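The best breakfast of my life was bread, and I still think about it

3/29/19
19 comments | 5 shares

I had gone to Dusside for the walking. There is a good path along the river, and a hill behind the town with a view right across to Vorkbridge, and I fully meant to climb it before nine. Then I smelled the bakery.

It was a sourdough place down a side street, with steamed-up windows and a queue of people in their slippers (really, slippers!). I bought the plain white loaf, still too hot to hold properly, and ate a third of it on a wall by the water. I never did get up that hill.

Since then I have become a bit of a bore about bread. Small bakeries are opening again in towns that went years without one, and I want to visit every single one of them. Dusside has 3 now, for a town of 2000 people. Vorkbridge, which is bigger and ought to know better, has one, but what a one it is — rye so dark and sticky it could pass for cake, and a seeded loaf that sells out before the school run.

What they share is time. The dough is mixed in the afternoon, left overnight somewhere cool, and shaped before most of us have turned over in bed. All that waiting gives the crust its blisters and the crumb its faint sourness, and it does wonders for day three, when a factory loaf has given up and a good one is just getting ready for the toaster. 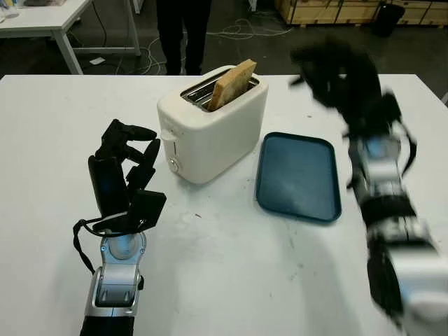
A reader in Vorkbridge wrote in to say that I have it backwards, and that a slow loaf should never be sliced on the day it is baked at all. Leave it in a paper bag until the next morning, the letter went on, and you will taste the rye properly for the first time.

Well, I tried it, and I am annoyed to report that the rye was wonderful. I still couldn't do it with the white. Some loaves are made for tearing into on a wall.

If you fancy baking your own, start in November, when the kitchen is cool and the dough takes its time. Mine sat for 19 hours last year and came out with holes you could lose a grape in. Use strong flour, go easy on the yeast, and let it go darker in the oven than you dare. Eat the first slice standing up, with too much butter.

Get our food stories by email every month. Sign up to the newsletter.

Contact us | © Dranduveo | Back to top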